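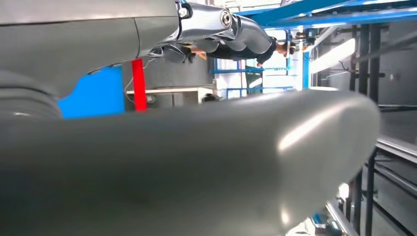

银灰色的分段外壳，下面垂着一束黑色电缆。Histberg，八月

去Histberg看Barton面包厂的开放日，之前犹豫过一阵。这家厂的宣传我看了三年，包装袋上那句“和一百年前一样慢”每次都让我想问一句，一百年前是谁在掐表。今年八月他们第一次接受散客报名，不收钱，名额先到先得，我就填了表。

从火车站到厂区没有接驳车，网页上写“步行可达”。走了四十多分钟，后半段沿着国道，没有人行道，货车贴着胳膊过去。门口发访客牌，我的编号是137，发牌的姑娘说下午还有一批。安全须知是一张正反面印满的纸，正面讲发网和鞋套，背面讲他们的黑麦。

参观全程90分钟，分三段：原料、发酵、烘烤，最后在小卖部散场。带我们这一组的是Volodymyr Onyshchenko，在厂里管发酵车间，口音有点重，讲得比宣传册实在得多。我后面的笔记凡是有点内容的，基本都是从他那里听来的。

原料段最短，也最让我不满意。面粉来自Nechyporuk磨坊，墙上挂着大幅麦田照片，金黄色，逆光，典型的广告摄影。我问麦子是不是本地种的，讲解员说“磨坊是本地的”。我又问了一遍麦子，她说要回去查。旁边一位老先生替她解围，说磨坊旁边确实有麦田，他每年都看见。有麦田我信，够不够供应这么大一间厂，我不信。这个问题到离开也没有人回答我，他们让我留邮箱，我留了，写这篇的时候还没收到回信。

进发酵车间之前要洗手两遍，第二遍有人看着。里面比我想的暖和，酸味很冲，同组有个小孩捂着鼻子说像袜子，他妈妈赶紧道歉，Onyshchenko说孩子讲得对，酸面种养过头了就是那个味道。他掀开一桶给我们闻，又掀开另一桶，说前者早上喂过，后者等着下午喂，差别确实很明显：早上那桶偏水果味，下午那桶已经有点像指甲油了。我做了十几年家庭烘焙，这一段是整个行程里唯一让我觉得路没白走的地方。

接下来说到“慢”。包装上的说法是二十四小时自然发酵。我问他这二十四小时从什么时候算起，是揉好面开始，还是从喂种开始。他停了一下，说从喂种开始。那么面团本身发多久？他说看品种，黑麦的短一些，白面包夜里进冷库，第二天早上出来。也就是说，二十四小时里有相当一段时间花在那桶种上，面团还没有出现。严格讲不算骗人，家里烤面包的人有时也这么算。可是一般顾客看到“二十四小时发酵”，想到的是一团面躺在篮子里睡了一天一夜，厂里的市场部门想必也知道顾客会这么想。

我还问了加不加商业酵母。答案是两款白面包加，“非常少”，黑麦系列不加。配料表上写得清清楚楚，我后来在小卖部对过，没有出入。只是展板上通篇只讲天然酵种，白面包的照片放得最大。这种话术在食品行业太常见，拿它来单独责怪Barton不太公平，记在这里，供打算去的人自己判断。

烘烤段隔着玻璃看。隧道炉很长，面包从一头进，另一头出，站在玻璃外面闻不到多少香味，倒是风机声音很大，讲解基本听不清。展板上有一句“石板炉底”，我想确认石板是整条还是只有一截，从参观通道的角度看不见炉膛里面。有人问能不能走近一点，回答是保险不允许。可以理解，但既然看不见，那块展板我就当没读过。

出炉口的冷却架倒是值得多站一会儿。刚出来的黑麦面包放在架上，要求凉透才切，Onyshchenko说最少等到第二天，当天切开里面会粘刀。我很赞成。市面上太多店为了卖“热面包”把黑麦当天就切了，顾客吃到一嘴湿泥，以为黑麦本来就这样。

试吃安排在食堂。五种面包，切得很薄，配黄油和一种甜得过分的果酱。我的意见如下：

纯黑麦：好。酸度干净，皮硬，嚼到后面有一点焦糖味。
黑麦加葵花籽：还行，籽没有烤透。
全麦：平淡，像超市货。
白面包：组织漂亮，味道很弱，果酱大概是为它准备的。
核桃：核桃有哈喇味，我吃了两片确认，第二片也有。

我把核桃的事告诉了工作人员，她记下来了，态度很好。同桌一对夫妇说他们没吃出来。也可能是我那几片运气差。

然后是小卖部。小卖部归Groltwood经营，这是一家做礼品和伴手礼的公司，跟面包厂是合作关系，价钱也就可想而知。纯黑麦一公斤装比我家楼下店里同款还贵，理由是“工厂直供”。最里面的柜台卖亚麻发酵布、藤篮和一本精装画册，画册626页，翻了翻，厂史占前面一小部分，其余是摄影作品和空白的“我的烘焙笔记”。另有一个礼盒，木箱装，带编号，限量895套，据说去年就是这个数，也据说去年没有卖完。柜台后面还堆着一些，我没有问是哪一年的。

我买了一条纯黑麦，没买别的。

整体值不值得去？会烤面包的人可以去，直奔发酵车间那一段，带上具体问题，尽量跟Onyshchenko那一组，他肯说真话，问到他不知道的他就说不知道。带小孩的家庭要想清楚，九成时间是站着听讲，孩子能碰的只有一小团面，捏完要收回去。想知道麦子从哪儿来的人不用跑这一趟。

几点实用信息。报名网页每天早上放名额，我是第二次才抢到的。鞋套尺码偏小，大脚的人穿低帮鞋。厂区里没有饮水机，食堂有自来水，杯子要自己拿。回程最好提前问好公交，下午四点以后那一班绕路，我在站牌下等了很久，面包在袋子里把纸都闷软了，回家又进烤箱回了十分钟才恢复脆皮。第三天味道最好，切薄片，抹咸黄油。

邮箱那边如果有回信，我会补在文末。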